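Weekly arm check, tabletop cell 2 - Friday, May 5, 2023
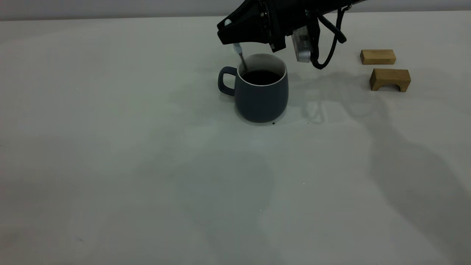
Cell 2 on the stirring task, spoon in the gripper and mug nearly full.

Counter reads 3,465 cycles, up 772 from last week, so she's been busy! Same list as always, with my comments after each line. Anything marked WATCH, please look at it again before you run a long batch.

1. E-stop, both buttons - OK
Pressed each one with the arm moving slowly. Stops clean. The one on the Kirkow box still needs a good hard twist to release (it did that in December too, so I've stopped writing it up as a fault).

2. Table bolts and base plate - OK
All snug. I put fresh paint marks on the bolts, so if a line doesn't match up, somebody tell me.

3. Gripper housing and screws - OK
Went around with the small driver and got maybe an eighth of a turn out of one screw on the underside. The rest didn't budge. Wiped the housing down with a dry cloth. Please don't spray cleaner straight at it.

4. Grip on the spoon - WATCH
Held fine through the slow run. At full speed I felt a tiny bit of play when I stopped the arm and wiggled the handle. I'd like to swap the Paltier pads before they hit 800 hours, and I have one set left in the drawer. More are on order.

5. Cable behind the gripper - OK, with a grumble
The loop hangs down lower than I like, and it comes pretty close to the table when the arm is over the mug. Ran the full path by hand and it never snagged on anything, but keep tall stuff off that side. I want to try a shorter loop next week and see if the wrist still gets its full turn.

6. Sensor module - OK
Mount is tight. Cleaned the face with the lens cloth (the gray one, please, the blue one leaves fuzz). Ran the Rothe test routine and got 159 good readings with no dropouts, so I'm happy.

7. Spills - WATCH
Few little dark drops on the table by the foot of the mug. Wiped up and dried. The coffee sits close to the rim, and I think we should just fill lower - it's a stirring test, the arm doesn't care how much is in there. If you see drops again, check the underside of the gripper too and not only the table.

8. Blocks - OK
The bar and the little arch were over on the right, well clear of the mug. Fine there. If you move them, run the path slowly once first.

9. Program and speed limits - OK
Ondora settings match the sheet on the door. Backup saved.

Good to run at normal speed. Pads get changed Monday morning, and I'll redo line 4 after that.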